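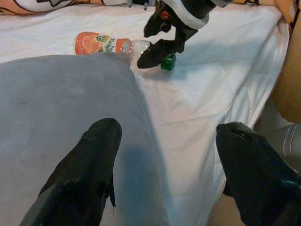

Lullavcombe Residents' House - Rooms and Linen Group
Minutes of the meeting held on 29th October
Filed under: House Matters / Minutes
4 min read

Present: 5 members, quorate. Apologies: none received.

1. Minutes of the previous meeting
The July minutes were agreed with one correction. Under item 4, "pillow protectors" should read "mattress protectors". The stock figure is unchanged.

2. Linen stock
The count stands at 343 pieces, including fitted sheets and protectors held in the upstairs cupboard. Items bought before 2019 are to be listed separately on the stock sheet. Torn items go to the rag bag and are struck off on the same day. Pavitz has asked that white and coloured loads be bagged apart; bags left untied will be returned unwashed.

3. Bed making, single covers
The present room sheet says only "make bed". It was agreed that this is too short to check against. The new wording is:

Pull the bottom layer flat to the headboard end first. Take the cover by its two top corners and draw it across the full width. Check the drop on the near side - it should hang evenly and clear the floor. Smooth from the centre outwards.
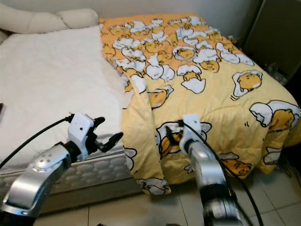 Item 3. Cover over the right half of the bed only, front corner hanging. White topper still exposed on the left.

A member asked whether patterned covers should be replaced with plain ones. The group saw no need. Patterned covers stay in use until worn and are washed at the same setting as plain ones. The print does not have to run a particular way up, provided the opening is at the foot.

4. Loose items on beds
Discussion of books, cushions and drink bottles left on beds when a room is being done. The order of work was settled as follows: loose items off, bed made, cushions back. Books go on the bedside surface, closed. They are not to be shelved elsewhere, as two have gone missing between rooms. Printed pillows are placed with the lettering facing the foot of the bed and long bolsters go at the back.

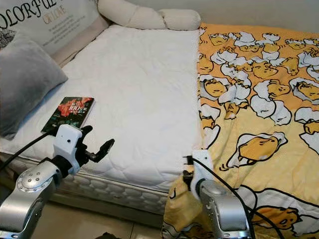 Item 4. Book and grey cushion on the mattress pad; bolster along the top of the headboard.

It was noted that upholstered headboards mark easily. Haslinger's care leaflet advises a soft brush and no spray cleaner. The leaflet is to be copied into the room folder.

5. Bottles and bins
Drinks bottles found in rooms: if open or empty, remove. If sealed, leave on the bedside surface. Caps stay on. Bins are kept against the wall, on the tiles and off any rug, and the floor around them is checked on each visit.
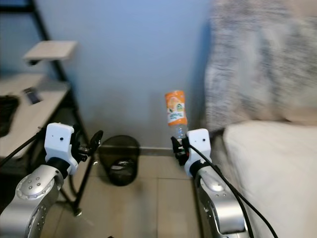

Mesh bins let small debris through and should be tipped out fully, then wiped inside at the base. Liners were proposed. The group was split on this and the matter is held over until a price per roll is known.

6. Purchases
A quote from Joveter for replacement toppers and protectors came to 599 including delivery. Approved, subject to the sizes being measured again. The double in the end room is longer than the others and was wrongly entered last time.

7. Actions
- Rewrite room sheet with the wording at item 3.
- Copy headboard leaflet to room folder.
- Re-measure all beds before the Joveter order is placed.
- Obtain price for bin liners.

8. Any other business
The cupboard key is to be signed for. The hinge on the lower door is still loose.

Meeting closed. Next date to be posted on the board.

Shares: 3 | Comments: 0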